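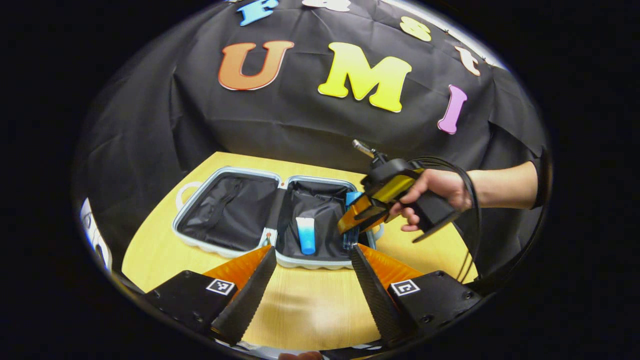
# Chapter 4: Letters Before Words

Long before a child can read a sentence, she has usually fallen in love with a letter. Most often it is the one that begins her own name, and she will find it everywhere – on the cereal box, on the side of a bus, in the cracks of the sidewalk if the light is right. Ask any parent who has tried to get through a grocery store with a four-year-old named Sam. Every S on every shelf belongs to him, and he would like you to stop the cart and agree.

This chapter is about that stretch of time, which can last a few months or a couple of years, when children know that letters matter but haven't yet worked out quite how. If you've spent any time in a preschool room you have seen it already, and you may have smiled at it without thinking of it as reading. We'd like you to start thinking of it as reading, or at least as the porch you stand on before you go in the door.

## Monday morning in Irkton

Slavica Stan had been teaching kindergarten in Irkton for many years when she began keeping a notebook of the things her pupils said about letters. She didn't set out to do research. She wrote down what made her laugh, and then what puzzled her, and by the end of her second notebook she had 157 entries and a good many questions.

One of them, written on a Monday, concerns a boy who had built a row of letters on the rug and asked her to read it to him. The row said TBOOK. She sounded it out as well as anyone could. He listened politely, shook his head, and told her she had it wrong: it said "my uncle's truck." When she asked how he knew, he answered, "Because I wrote it."

It's a lovely answer, and there is a lot of sense in it. The boy understood that a row of letters holds a message, that somebody puts the message there, and that another person ought to be able to get it back out. What he didn't have yet was the link between each letter and a sound. He had the big idea and was missing the small one, and the small one can be taught.

## What children need to notice

Grown-up readers forget how strange the alphabet is. A chair is a chair whether it faces the window or the wall, and a child has spent her whole life learning that turning a thing around doesn't change what it is. Then along comes lowercase *b*, which turns into *d* the moment you flip it, and we are surprised when she mixes them up!

Letters also change their clothes. A capital G and a small g look like strangers, and the a in a printed book is hardly the a that most teachers write on the board. Boris Kolev, who shared a hallway with Stan and later wrote with her, used to spread 60 cards on the floor, all of them showing the same few letters in different styles and sizes, and let the children sort them into families. The arguments, he said, were the best part of the week.

We'll come back to Kolev's cards in Section 4.3, where you will make a set of your own. Before that, Section 4.1 looks at how children learn letter names and why some names, such as *bee* and *tee*, are more helpful than others, such as *double-u*. Section 4.2 turns to early spelling, with several pages from Stan's notebooks.

**Before you read on:** Find something written by a child who isn't reading yet. A birthday card will do, or a sign taped to a bedroom door. Keep it beside you as you work through the chapter, and write a note in the margin whenever you see something in it that you missed the first time.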